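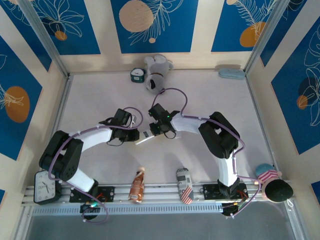
Two-arm handover of a thin rod: how far is this from putting things away at home?

Posted in Automation / Home and Light Shop
Asked by tundurer_bench, Saturday, edited once

I do maintenance planning for a small packing shop and have been asked whether a pair of tabletop arms could take over clearing and sorting at the end of a shift. The items are mixed: bottles, cans, small clocks, soft toys, loose stationery. The same question comes up at home, where the job would be clearing a desk or a child's play table into bins.

The step that concerns me is passing a thin object from one gripper to the other. A large share of our items lie on the wrong side for the arm that can place them, so a handover is needed before anything gets put away. Published demos show this working. They do not state how often it fails, or what the machine does when it fails.

Specific points:

Is a handover of a thin, light stick repeatable enough today to leave unattended for an hour?
Does a cluttered work surface change the result, or only the speed?
Is a soft item harder or easier than a rigid one?

Budget is modest. I am not looking at full-size industrial arms, and I do not have floor space for a safety cell.

3 replies

Eleri Gwynne

Short answer to the first point: no, not unattended. Supervised, yes, if you accept a slow cycle.

A thin rod is a poor object for two small grippers. The contact patch is short, so the rod pivots about the fingers as soon as the second gripper touches it off axis. If both grippers close hard while the arms disagree on position by a couple of millimeters, the servos fight each other and heat up. If one opens early, the rod drops. The usable window between those two cases is narrow with hobby-class servos, which have backlash and give you little or no force feedback.

I ran a handover trial in March with a Senov pair on a shared rail. The object was a plastic stirring stick. Out of 50 attempts, 9 failed. Most of the failures were rotation in the first gripper before the second one closed. Two changes helped:

Rubber sleeves on the fingers, replaced when they glaze over.
A deliberate pause after the second gripper closes and before the first one opens. We settled on 600 milliseconds. Shorter pauses gave more drops, and longer ones gained nothing.

Diagonal presentation is fine. People tend to hold the rod level because it looks tidy, but an angle often gives each wrist more clearance and keeps the gripper bodies apart. Check the cable runs at that pose. A loop that hangs well clear with the arm at rest can catch on the opposite gripper when the two meet in the middle.

On clutter: it changes the result as well as the speed. Any upright can or bottle between the bases is something an elbow or a cable can knock over, and a fallen bottle rolls. The controller then has a different surface from the one it planned on. Systems trained from demonstrations cope with this if similar layouts were in the training set. Fixed-waypoint programs do not cope at all.

Soft items are easier to grip and harder to place. A plush toy can be picked up almost anywhere, but it hangs differently each time, so the release point has to be generous. A wide bin solves most of it. A shelf does not.

For your shop I would sort the items into three groups and automate one. Rigid, upright, can-sized objects go to the arms. Everything thin or flat stays with a person for now.

bracketfitter

Agree with the above mostly. Would add that you should question the handover itself. If half your items are on the wrong side, put a bin on each side. Or have the first arm set the item down in the middle and the second arm pick it up from there. Slower, but each arm does an ordinary pick and there is no moment when both are holding it. We run a Tratance cell that way with spray cans and pens. Pens still roll so we glued down a strip of ribbed mat.

At home I would not bother. A person clears a desk in 2 minutes. The arms take around half an hour and then you have to clear away the arms.

amegashie_user

which gripper are you looking at, the Amegashie ones come with flat fingers and those are no good for sticks, get the V groove

Comment by tundurer_bench

Thanks. The set-down in the middle had not been considered and fits our table. Eleri, did the 9 failures include cases where the rod was passed but ended up at the wrong angle, or drops only?

Comment by Eleri Gwynne

Both. I counted anything the second arm could not place in the slot without a retry. If your target is an open bin, angle does not matter and you should see fewer.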